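Search this site
Search
Sterko Workshop Notes: Bench Surfaces and Small Parts, Gallery 4

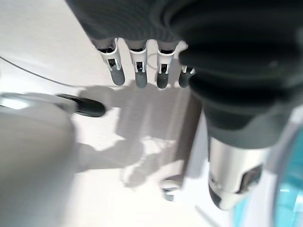
Gallery 4 covers the pale bench tops at the Plurnico unit, which were refinished in November. The tops had been in use long enough that the old coating was dull along the front third and sound everywhere else. Refinishing only the front third was considered and dropped, as the join would have shown and would have collected dirt.

The coating is Ondaris two-part satin, mixed by weight. Four benches took 1,636 grams in total, including what stayed in the roller tray. Each bench had two coats with a light sanding between them. The second coat went on the following morning, before the heating came up.

Notes by item

Fingertips and housings. Matte dark gray tips, white plastic middle segments, ribbed charcoal cover over the knuckles. Matte parts are easy to find on a pale top. White ones are not, and small white pieces go in a tray.

Polished metal. The silver cylinder has a reflective finish and shows bright highlights down its left side. Keep abrasive pads away from anything like it. A dry microfiber cloth is enough for fingerprints.

Folded covers. Deep folds hold dust. Use a soft brush along the fold, then a cloth. Compressed air moves the dust to the next bench.

Translucent parts. The blue piece in the curved white housing is the sort of item that shows solvent damage first - use water with a drop of dish soap, nothing stronger.

Bench care

Wipe down at the end of the shift with a damp cloth and dry at once. Standing water will lift the edge of the coating where the top meets the front trim. Tape should come off the same day. Masking tape left on the test panel for 94 hours pulled a strip of the top coat with it, and the patch is still visible under a low lamp.

The sheets of abrasive were Hartono 1,000 grit, used wet. A coarser sheet was tried on the first bench and left swirl marks that the second coat did not hide. That bench was sanded back and done again, so it carries three coats and reads slightly glossier than the others.

Lamps are set low and to one side for inspection. Overhead light hides most surface faults.

Comments (3)

benchrat: Did you seal the underside too? Ours cupped after one winter with only the top done.

Sterko: One thin coat underneath, no sanding. No cupping so far, but it has not been through a summer.

m_211: Same result here with tape. We went to low-tack blue and still take it off before lunch.

Contact | Copyright Sterko Workshop Notes | Back to top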